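Plidska Desk Whiteboard
Section 2: Laying out the board

1. Place the base board flat on the table.

2. Wipe the base board and let it dry. Stains left under the whiteboard can mark its back.

3. Lay the whiteboard face up on top, clear of the table edges. Check the corner pieces on the aluminum frame.

CAUTION: Do not lean on the frame.

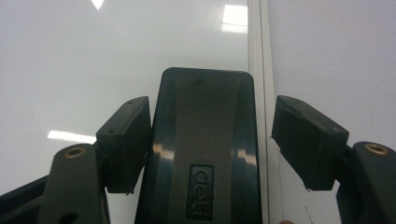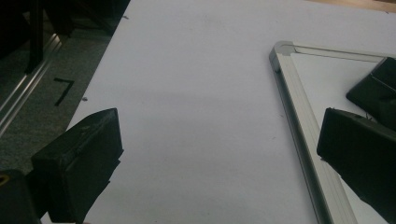
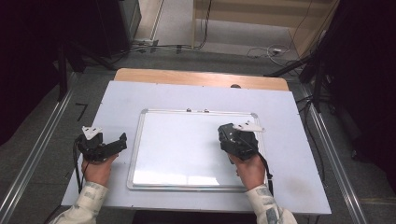
4. Wipe the writing surface with a dry cloth. For a replacement corner, order part 395.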